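Sturker: Keepers of Povormont

Strategy / Tower defense
Plays in your browser, mouse only
Made by Afonso Lobo
Added December 13, 2020

Hi everyone, and thanks for stopping by! Sturker is my little strategy game about a lighthouse keeper who has to hold a chain of islands against whatever comes crawling out of the sea at night. I started it in August as a tiny one-screen thing with a single tower and a single kind of crab, and it sort of got away from me (in a good way, I hope).

You play as the Keeper. During the day you walk around the island, collect driftwood and oil, repair your walls and put up new lamps. When the sun goes down the tide rises and the creatures come in. Your lamps hurt them, your walls slow them down, and your own lantern can be aimed with the mouse, so you always have something to do while the towers are working. I get bored in defense games where you just sit and watch, and the lantern was my fix for that. It burns oil though, so don't leave it on the whole night or you'll have nothing left for the big ones!

There are 8 islands in the Povormont chain, and each one has its own map and its own boss. The first two are gentle. Skanon is where most of my testers got stuck, so let me give you a hint: the creatures there come from two beaches, and the north beach wakes up later than the south one. Build cheap walls in the north early and spend your real money in the south. Once you have the Mirror upgrade you can bounce one lamp's light off another and cover both sides, and it looks really pretty too.

Lamps come in 4 types:

Oil lamp: cheap, short range, good for your first nights.
Storm lamp: slow, but it hits everything near it.
Blue lamp: does almost no damage and freezes things in place. Put it next to a Storm lamp, trust me.
Signal lamp: very long range and very expensive. It also calls the supply boat one hour earlier.

Every lamp can be upgraded, and you can sell a lamp back during the day for most of what you paid, so go ahead and experiment. You get 200 coins at the start of every island no matter how badly the last one went. I wanted people to be able to lose a map, laugh and try again without being punished for it three maps later.

Between islands you visit Bouazza, the old trader with the boat. He sells charms, and you can carry only two at a time. My favorite is the Gull Feather, which lets you walk along the tops of your own walls. A lot of players skip it for the damage charms and then write to me that they can't reach the far lamps in time... so there's your answer. He also buys shells, and if you bring him enough of them he tells you a story about the keeper who had the job before you. The stories don't give you any bonus. I just liked writing them!
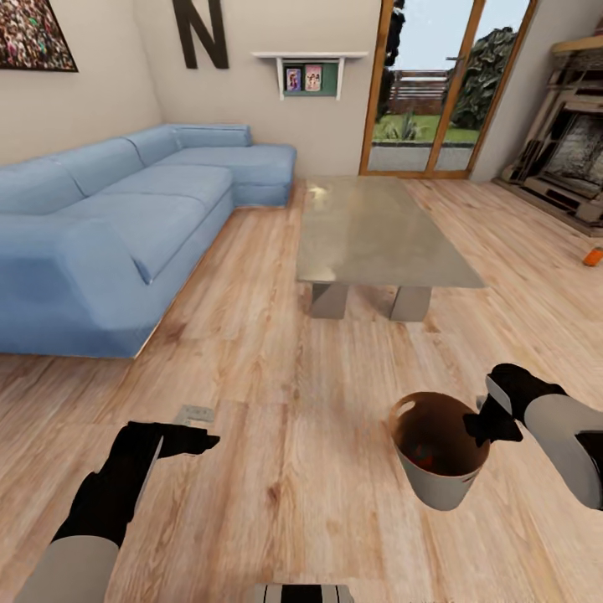 After you finish the last island you unlock Endless Night. It's one map, no daytime and no trader, and it keeps going until your light goes out. Surviving a wave is worth more points if your walls are undamaged, so careful players will beat fast ones. My own best is just over 2000 points and I'm sure one of you will wipe the floor with that by the weekend.

Controls

Left click: build, pick up, talk
Right click: cancel
Hold left click at night: aim the lantern
Space bar: pause (optional, there's a pause button too)
M: music on and off

The game saves by itself every morning. If you clear your browser data, your save goes with it, so please be careful with that.

Known problems

On Skanon the supply boat sometimes parks behind the rocks. You can still click it, you just have to aim at the mast. The music can also skip when you switch tabs. I'm working on both of them, and the next update should bring a bigger font for the shop, which plenty of you asked for.

Sturker is free, and I'd like to keep it that way. If you get stuck, leave a comment with the name of the island and which lamps you're using and I'll try to help. Good luck out there, and save some oil for the boss!

Afonso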